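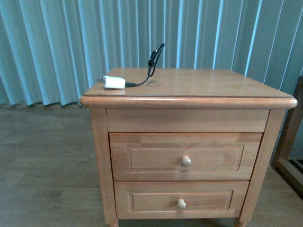 Kartha held its open afternoon in Nidevthorpe in December, and I went mainly to see whether the planning software does what the brochure claims. The brochure says "any household object, any room." I have read that sentence from other companies.

The first talk was on perception. The test setting is a bedroom corner: a nightstand with two drawers, vertical blinds behind it, a white charging adapter with a thin black cable on top. It is a decent choice, and harder than the usual colored blocks. The cable curls up off the wood, and a depth map tends to lose something that thin or smear it into the background. Slatted blinds don't help either. On the monitor the adapter came out as a clean shape. The cable came out as a dotted line with gaps, and the software, Lanimico, filled the gaps with a guess. I asked how often the guess is wrong. I was told this is "being characterized."

Next came the planner. It proposes 900 candidate grasps, throws out the ones that would hit the tabletop, and ranks what is left. On screen this took 2 seconds, which is fine. What bothered me is that the ranking treats the plug as a rigid box and ignores the cord. Pull on a plug and the cord comes too, perhaps around a drawer knob. The engineer agreed and said a cord model is on the roadmap. So were most things I asked about.

They replayed logs of 20 attempts, of which 9 were marked as failures. I give them credit for showing those at all. The replay tool was the best thing I saw: you can scrub back to any decision and see which grasps were rejected and why. I would use that tomorrow. It isn't what they are selling.

There was supposed to be a session on the Sandia controller, but it was dropped for time, and the handout covers only how to install it.

Coffee was good. Parking is behind the building, and the sign is easy to miss from the main road.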